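[Udon-users] Re: Arms drift apart during long teleoperation sessions

Matilde Carrilho wrote:
> We tried the bottle task with the leader arms and after
> some minutes the operator's left hand and the left follower
> do not agree any more. Do you re-zero between episodes, or
> only in the morning? And do you keep the bad episodes?

Dear Matilde, dear all,

I answer the second question first, because it is shorter. Yes, we keep them, but in a separate folder with a note of who was driving. In July we had 359 episodes of bottles into the bin, and 31 of them went to that folder. Most were my own, I must admit.

About the drift. We re-zero every time the operator changes, and also after the lunch break. Before, we did it only on Saturday when the cell was quiet, and it was too seldom. The operator does not notice the error, he corrects it with his eyes. But the policy later learns this correction as if it was part of the task. 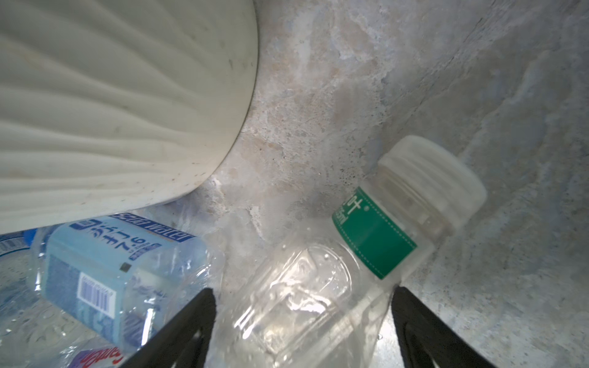

What helped us more is a rule for the approach. The operator must open the fingers fully before he goes down, then stop for a moment with one finger on each side of the bottle, and only then close. With clear plastic this pause is important. Without it our first policy closed too early and pushed the bottle away. Alby Merrick suggested to make the pause longer for the bottles which lie close to the bin, and I agree with him, the rim is easily touched there.

We also ask that each arm takes first the bottles on its own side. Two arms crossing over the pile is possible, but it is slow to teach and the cables do not like it.

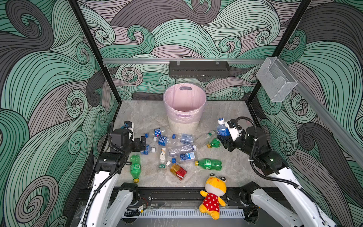 Posted by: Birsen Dönmez (Ermont)

One more thing concerning the mix. Please do not teach with only one kind of bottle. We put green soda bottles together with clear ones, labels of different colours, and one or two crumpled. We throw them again by hand after each episode, so that the operator cannot repeat the same movement from memory.

Gonçalo, could you tell us if the new release still cuts an episode after 2000 steps? With both arms we are often near this limit, and I would like to know before we begin the next series.

With kind regards,
Birsen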